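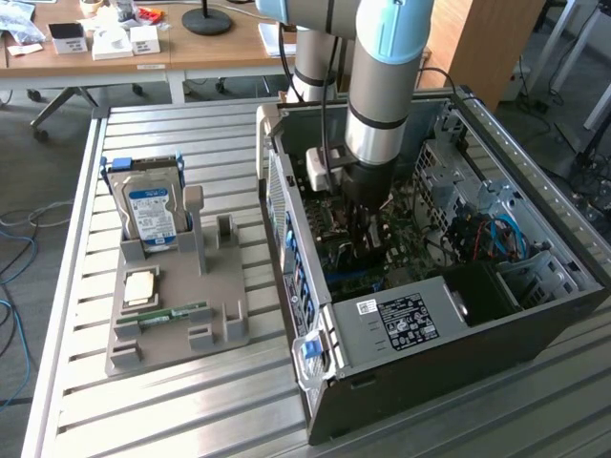 12/02/2021

I finished the third season of Nonitard last night and then made the mistake of reading what people were saying about it. Two years ago you couldn't say a bad word about this show. Now the same message boards are full of people claiming it was never any good. I don't think the season is great, but I don't think it earned that either.

For anyone who hasn't seen it, Nonitard is a science fiction series set on a mining moon. The first season had 9 episodes and almost no budget. Most of it took place in two rooms and a hallway. The story was a labor dispute, more or less, with a murder in the middle of it. I watched it twice in one month and told everyone at work to watch it too. Two of them did.

Season two moved the story to the city of Skultau and got bigger. There were space battles. Some of them were good. The trouble was that the union plot, which was the best part of season one, got maybe ten minutes an episode.

Season three tries to fix that by going back to the moon, and for the first four episodes it works. The old hallway is back, with the same bad lighting. There is a long dinner in episode three where the crew votes on whether to open the Arai shaft again, and it's the best thing the show has done since the beginning. No music, hardly any cutting, just people being tired and angry with each other.

Then the fleet shows up in episode five and we are back to explosions. The finale runs 94 minutes and I would have cut a third of it. The whole business with the forged map could go. So could the second goodbye on the landing pad, which says the same thing as the first one with more rain.

What bothers people most, from what I read, is the ending for the pilot. I'm going to stay vague, but I thought it was fair. She said in the very first episode that she would leave if the vote went that way. The vote went that way and she left. I went back and checked the line.

One thread on this had 1138 replies when I gave up on it. A lot of them were about the novels. I have read only the first one, Korkier, which is 957 pages in my paperback and spends a good many of them on ore prices. The show was right to skip most of that. People who want a faithful version should go read it and see how they feel by page 400.

A fourth season is supposed to start filming in March. I'll watch it. I hope they keep it on the moon and keep it short, and I'd like the foreman back, even if it's only in flashbacks.

Next up is the second book, if the library ever gets its copy back.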